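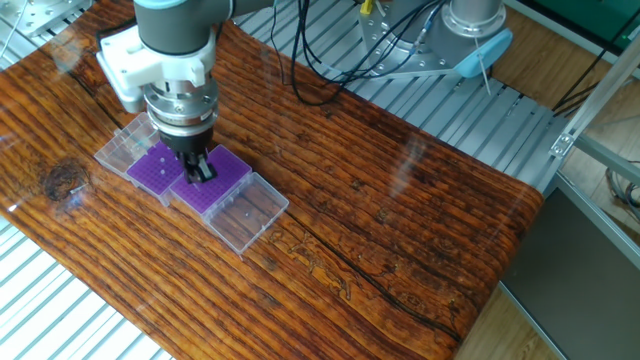

Jhun Sebastian
Software technician, Sotomayor Teaching Laboratories
Posted in: Motion and perception software

Planner stops short of second rack when two identical racks stand side by side

I should be grateful for advice on a planning fault which our group has been unable to resolve. The task concerns tube racks on a wooden board. Two purple racks of the same pattern stand next to one another in a diagonal row, with an empty clear box at one end and a clear lid at the other. The arm is required to take hold of the second rack, the one nearer the lid, at a corner. The first rack is not to be touched.

We use the Clomeo planner with its standard collision checker. Perception is our own: a depth image is segmented, each segment is matched against a stored model, and the resulting poses are written into the planning scene. A task script then asks for a pre-grasp pose above the chosen corner, a straight descent, and closure of the fingers. I can complete the whole sequence by hand from the jog panel, so reach and joint limits are not in doubt.

Under script control, the results are as follows.

The pre-grasp pose is reached without complaint. The straight descent is then rejected, with the planner reporting that only part of the path could be completed. The link named in the report is one of the finger links and the object named is the first rack, not the second. If I remove the first rack from the planning scene, the descent is accepted. I do not wish to leave it out, as the later steps of the task rely on it being there.

On other attempts the two racks exchange names between one perception cycle and the next. The script then asks for a descent at the wrong rack. I have so far caught this by reading the log before releasing the motion, and that cannot be the permanent arrangement.

The last log I kept runs to 1,573 lines, and the first rejection is at line 1,111. The relevant part reads:

descent: path fraction below threshold
contact: finger_left / rack_a
target: rack_b
action: abort, hold position

I have tried the following without success: reducing the step length of the straight descent; raising the planning time; approaching with the wrist turned through a half turn; and restarting perception before every attempt. The clear box and the clear lid are a further difficulty. They are detected on some cycles and missing on others, and I do not know whether this has any bearing on the matter.

My questions are whether the contact with the first rack should be permitted in the checker, and whether there is an accepted way of keeping the names of identical objects fixed. I would also welcome a view on the transparent parts.

Mirta Tapia
Forum moderator, motion planning section

The report describes two separate faults, and it will be easier to deal with them separately. The collision fault should be taken first.

Please do not permit contact between the fingers and the first rack. The checker would cease to report the problem, but it would also cease to protect the rack, and the permission would apply throughout the motion unless the script withdrew it. Permission should be given only for the pair of objects that are meant to touch, which in your case is the fingers and the target rack, and only for the descent and the grasp. It should be withdrawn once the rack has been released and the fingers have moved clear.

The likely cause of the false contact is padding. Clomeo adds a margin to every object in the scene and a second margin to every robot link, and the two are summed. Where racks stand close together, the padded outline of one may cover the very corner at which the other is to be gripped. Shortening the steps will make no difference to this, and neither will a longer planning time.

I would proceed in this order.

Display the padded shapes and not the visual models. The setting is in the scene viewer under collision geometry. Move the arm to the pre-grasp pose and look at whether the outline of the first rack reaches into the path of the fingers.

Check what shape is used for the gripper. Many set-ups have a single box covering the body and both fingers. It is quick to compute and quite unsuitable for work between neighbouring objects. Use one shape for the body and one for each finger. If a bracket or adapter has been fitted at the wrist, it needs a shape of its own as well, otherwise the planner will believe that space to be free.

Set the margin by object. Leave the general margin as it is for the board, the enclosure and any neighbouring arm. Reduce it for the racks alone, and for the finger links alone, down to what your measured pose error can justify. If you have not measured the pose error, please do so before altering the figure.

Only then run the descent again, at reduced speed, with the hold-to-run control in use.

Concerning the names, the difficulty is that your matching step begins afresh on every cycle. Two identical models fit two identical segments equally well in either order, and a small change in noise is sufficient to reverse them. The scene should carry the names forward. For each new detection, find the nearest existing object of the same type and assign its name, solving for all the detections together and not one at a time. Any detection that lies further from every existing object than a fixed limit should be treated as new and should stop the script.

It is also good practice to freeze the scene at the moment the pre-grasp pose is reached. The arm will itself hide part of the target during the descent, and a fresh detection made at that stage is worth very little. Updates may be resumed after the retreat.

Udedard
Registered member

Had the same with racks. Set the padding to zero and it went away. Also check you are on the current Zudby driver, the old one dropped scene updates for us.

Mirta Tapia
Forum moderator, motion planning section

I must advise against a padding of zero as a general setting. It removes the allowance for calibration error across the whole cell, including the fixed structure. The remark on the driver is reasonable, and the version in use should be stated in any further post.

I omitted to answer the point on transparent parts. Depth sensing is unreliable on clear plastic, so a box or lid which comes and goes in the scene is to be expected. Where such a part has a known place in the layout, enter it as a fixed object by hand and exclude that region from detection. Where its place may vary, detect it from the colour image and take the height from the known surface of the board. A glossy board will produce false returns of its own, and these are sometimes matched to whatever model is nearest. I would fit the plane of the board once, store it, and discard every point at or below it before segmentation begins.

If the clear bases are included in the rack model, please note that the sensor may be seeing only the coloured upper part. The fit will then be pulled upwards or sideways. A model of the coloured part alone, with the base added afterwards at a fixed offset, generally gives a steadier pose.

Jhun Sebastian
Software technician, Sotomayor Teaching Laboratories

I am obliged to both respondents. With the padded shapes displayed, the cause of the rejection was plain. Our gripper was represented by one box, inherited from an earlier configuration file, and it was wide enough to overlap the first rack at any approach angle. I have replaced it with 4 shapes: the body, the adapter, and the 2 fingers. The descent is now accepted in the simulator with both racks present and the general margin unchanged.

The rack model did include the clear base. I have divided it as suggested and will measure the pose error before changing any margin on the real arm. The name assignment has been rewritten to solve for all detections together, though it has been tested only against recorded data.

One matter remains open. When the scene is frozen at the pre-grasp pose, our second arm continues to appear at its last known position. It is parked during this task, but it will not be parked in the next one. If there is a way to freeze the objects while leaving the state of both arms live, I should be glad to know of it.

Mirta Tapia
Forum moderator, motion planning section

Robot state and object poses are held under separate update switches. Turn off the object updates only, and leave the joint state subscription running for each arm. If both are handled by one node in your installation, the node will have to be divided. Please open a new thread for the two-arm case and attach the launch file.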